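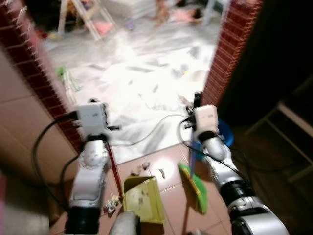
I've been trying to walk 10 miles a week since October, and so far my shoes are in worse shape than I am. The soles have gone smooth at the heel and there's a hole where my little toe pokes out! My friend Roya Mohammadi (a much more serious walker than me) told me to get one of those step counter apps, so I did, and now I'm a bit hooked.

The first day I really paid attention to it I got 3,417 steps, and I'd been sure it would be double that. I'd gone to the store and back, up the hill by the school, and twice round the block after dinner because I was annoyed with it. Anyway, I do the long way to Wekville most mornings now – it's flat, there's shade till nine or so, and the bakery at the far end does a cheese roll I think about more than I should.

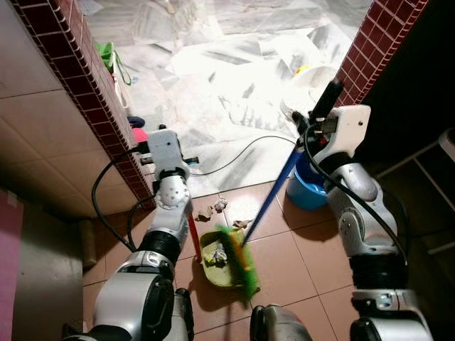 Rain is the hard part. I bought a cheap jacket and it's fine for a drizzle, but anything heavier goes straight down my neck. Roya says to spend the money on a good one. I looked, and the one she has is $120, so I'm going to keep getting wet for a while.

Next up is the lake loop with her and Salim. He wants to start at six in the morning and I've said seven, so we'll see who wins. If you've done it, let me know whether the path on the far side is muddy – I still haven't bought new shoes.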